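Posta Key Stand and Bowl Notes

README, last updated Jun 20, 2019

Hi! If you've downloaded the Posta folder you probably want to know what's in it before you start opening things, so let me go through it. Posta is my collection of pictures and notes on one very ordinary job, which is getting keys onto a stand and off it again, with a bowl nearby for whatever else comes out of your pockets. I started it because I was writing a little guide to entryway clutter and couldn't find decent pictures of keys in use. Everything I came across was a single shiny key on a plain background, and my keys have never looked like that.

What's in the folder

There are 3152 pictures, sorted into 12 subfolders by session. Each subfolder has a text file called notes.txt, where I wrote down what was on the table and anything that struck me while I was working. Some of those notes are long and some are one line (sorry, session 8, it was late). There's also a file called items.csv with one row per object. The names in it are the ones I use around the house, so "the wavy bowl" is what it's called in every single file. Please don't go looking for a product number, I don't have one.

The things themselves

The stand is a plain white post with pegs sticking out of it. I like it a lot more than a wall hook, mainly for the reason that you can move it, and I've moved it plenty. The key ring is a big silver one, big enough to go around the post, and the keys hang off it in a bunch together with some smaller rings. Then there are the plastic tags! Blue, purple, yellow, green and a loud magenta-pink. I put them on so I could stop trying every key in every lock, and I use the color names in the notes when I mean a particular tag.
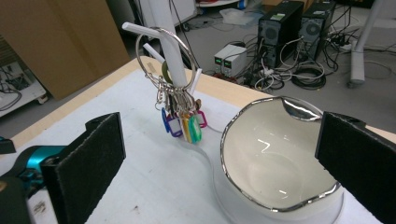
I went back and forth on whether to write on the tags. In the end I kept the list of which color opens what in a separate notebook, and that list is not in the folder, for what I hope are obvious reasons. If you're setting up something similar at home, pick colors you can tell apart in a dim hallway. Blue and purple are the pair I mix up, and if I were buying again I'd swap one of them out.

The bowl is white with a silver trim on a wavy rim. It's a bit fancy for loose change – I know – but it was sitting in a cupboard doing nothing. It's also the hardest thing in the set to get a nice picture of, with all those little highlights on the glaze. If you want to compare colors between pictures, go by the white table covering and leave the bowl out of it.

How I named things

File names are the session number, an underscore, then the picture number. The early sessions had a different scheme that I borrowed from an old project called Rultance, and I renamed them all by hand over one long weekend. I think I caught everything. If you find a name that starts with an R, that's a leftover, and you can treat it like any other picture from the same subfolder.

Known problems

The notes for session 5 describe the tags in the wrong order. Trust the picture if the two disagree.

I say "hook" in some notes and "peg" in others. Same thing.

A few rows in items.csv have an empty "material" column. Those are the things I wasn't sure of and didn't feel like guessing at.

Using it

Go ahead and use Posta in a guide, a class handout, a blog post, whatever you like. A mention of the name would be nice. The Sirnonov folder, if you have that one as well, is my older set on kitchen drawers and has its own README with different terms, so check there before you mix the two.

Coming up

I'm hoping to add another batch in July with a second stand from a shop called Hirano, a shorter one, for people with low shelves. I'd also like to redo the session 5 notes properly – I've been saying that for a while. Corrections are welcome in the meantime, and please include the file name when you send one.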